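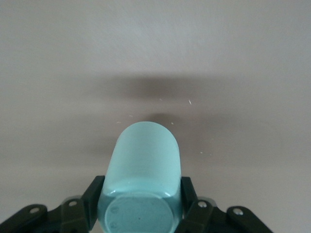
Unit 4: Color names and how we sort them

Speakers of a language mostly agree on the clear cases of a color and disagree at the borders. The range between blue and green is where the arguments start. Some people would call the cylinder in the picture aqua, others mint or turquoise, and a speaker whose language has one word for both blue and green may not see a question at all. Its lower part is also a little darker than the top, so one object can draw two answers from the same person.

Terms to know

Basic color term: a single common word, used for many kinds of things. "Red" qualifies. "Blond" does not, as it is mainly used for hair and wood.
Focal color: the shade speakers pick as the best case of a term.
Boundary: the area where naming changes from one term to the next.

The class naming task

Each student names 66 color chips, one at a time, in the same light. Write the first word that comes to mind and do not go back. Last year's two sections gave us 2751 usable answers. Blank answers and answers with two words joined by "or" were left out. Agreement was high for yellow and poor between green and blue — the pattern we expect again this term.

Bilingual students should do the task twice, once in each language, with a break between. Annapurna Kandasamy has the spare chip sets.

Reading

Kartha, course reader, chapter 2. Skip the section on dyes.
Nakpan, "Naming at the Border," handout from January.

For next class

Write 300 words on one color word in your first language that has no easy English match. Give two sentences where it is used, with a translation under each. Bring a paper copy.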